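Cómo quitar las arrugas de una tela beige que cubre una caja

Tengo una caja grande en el escritorio, al lado de un panel blanco, y la cubrí con una tela beige rosada. Siempre queda arrugada. Pagué 300 pesos por el corte y no quiero quemarlo.
Lulura

Getby
Plancha tibia por el revés y un paño fino en medio. Luego la estiras desde el centro y la sujetas por debajo con 2 alfileres en cada lado — primero los lados largos.

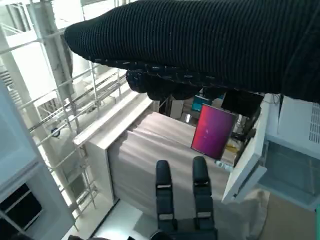
La tela con arrugas suaves y, hacia atrás, una pantalla encendida en tonos rosa y morado.

Wiriya
yo no plancho nada, la rocío con agua y listo

Casisville
Depende de la fibra. Si es sintética, prueba antes en una esquina. La mía la lavé en agosto y encogió, así que córtala con margen.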